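Pullham Household Food Log, data card

Version 2. Last updated 2022-10-10. Maintained by Ulla Valtonen.

What this is

The Pullham Household Food Log is a set of diary entries about food bought, eaten and thrown away at home. The entries were written by 39 households in Pullham and the neighboring town of Standetow. Each row is one item of food entering the home, with what became of it if the household wrote that down. There are 2104 rows in the full file and 1621 in the checked file. Most people will want the checked file.

The log was started as a paper exercise. Households kept a sheet on the fridge door and filled it in by hand, and the sheets were typed up later. A lot of the odd features in the data come from that, so please read the section on known problems before you run any numbers.

Files

log_full.csv – every row as typed, including ones with missing fields
log_checked.csv – rows that have an item name, a day number in, and an outcome
households.csv – one row per household, with size and type of home
item_names.csv – the list used to turn handwritten names into standard ones
notes.txt – free comments from the sheets, lightly edited

All files are comma-separated and saved as UTF-8. The first line is the header. Empty fields are empty, not "NA" or zero.

Fields in log_checked.csv

household – code for the household, such as P07 or S12. P is Pullham, S is Standetow.
day_in – day of the diary on which the item came into the home. Day 1 is the household's own first day, so day 1 in one home is not the same date as day 1 in another.
item_raw – the name as written
item – the standard name from item_names.csv
group – fruit, vegetable, bread, dairy, meat, fish, dry goods, other
how_sold – bag, box, can, jar, by the piece, unknown
kept_in – fridge, freezer, cupboard, counter, other
outcome – eaten, part eaten, composted, binned, given away
day_out – day of the outcome, if written down
reason – the household's own words for why something was not eaten

Fruit and vegetables

This is the largest group in the log and the one with the most trouble in it. The sheets asked for one line per item, but some households wrote "apples" for a bag and others wrote a line for each apple. Both are kept as written. The how_sold field helps a little: a row marked "bag" should be read as the whole bag, and a row marked "by the piece" as a single fruit.

Fruit moved out of its bag into another container was a second problem. Some people logged the move as a new item. Where we could match the two lines we merged them and kept the earlier day_in.
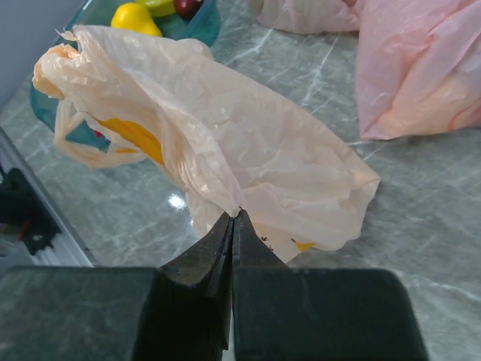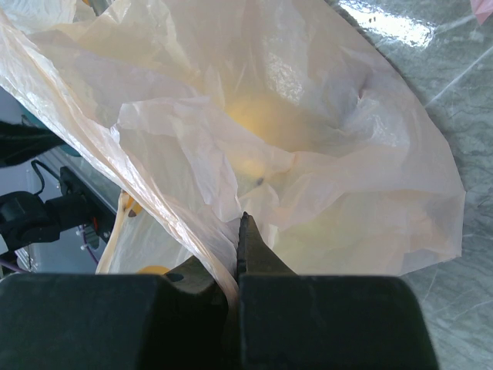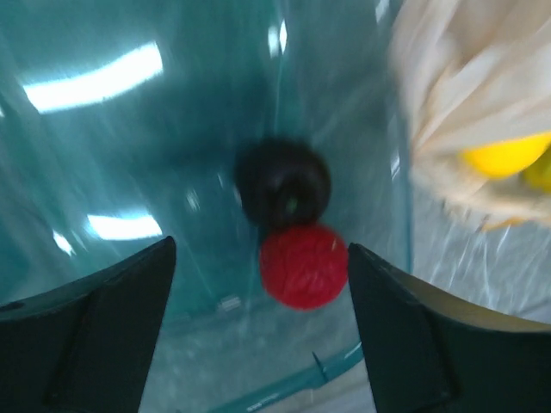

The kept_in field is the place the item spent most of its time, by the household's own judgment. Bananas ripened on the counter and then moved to the fridge for their last day are still "counter". Potatoes are split almost evenly between cupboard and "other", and "other" nearly always means a shed, a cellar or a back porch.

Standard names

Handwritten names were matched to item_names.csv by two people working apart, who then compared lists. Where they disagreed, the broader name was used. So "new potatoes" and "baking potatoes" are both "potato", but "sweet potato" stays on its own. Herbs are a single name, whatever the herb. "Greens" was left as "greens" because nothing on the sheets says which ones.

The first draft of the name list came from an earlier diary run in Kuusisto. It was translated and trimmed, and a few names in it never appear in our rows. They do no harm and were left in so the two sets can be joined.

Known problems

Day numbers are sometimes out of order. A few households filled in several days from memory in one sitting. These rows are not marked.

Weights are not included. The sheet had a column for weight, but too few people used it, and those who did mixed ounces, pounds and "handful". The column was dropped from version 2. It was in version 1 and should not be used.

"Part eaten" covers everything from one bite to nearly all. There is no way to tell from the file.

Drinks were left out by some homes and logged by others. We suggest removing them. They are all in the "other" group.

Household S12 stopped partway through and started again in November. The second part has its own day numbers and the code S12b.

Good uses and bad uses

The log is fine for teaching, for trying out text matching on messy food names, and for getting a feel for how long common items sit in a home. The reason field is worth reading straight through.

Please do not use it to estimate how much food a town wastes. The households offered to take part, and people who are willing to keep a diary may well be more careful than their neighbors.

Privacy

Names, addresses and exact dates were removed before typing. Comments in notes.txt that mentioned a person, a shop or a street were cut or reworded. The paper sheets are stored at the Pisberg office and are not available to outside readers.

Changes since version 1

Weight column removed.
Merged double lines for items moved between containers.
"Tinned" changed to "can" throughout.
S12b split off from S12.
Fixed a typing error that put all of P31's bread in the dairy group.

License and contact

Free to use and share with credit to the Pullham Household Food Log. If you find a mistake, write to Ulla Valtonen at the Pisberg office and give the file name, the household code and the item_raw text – row numbers change between versions.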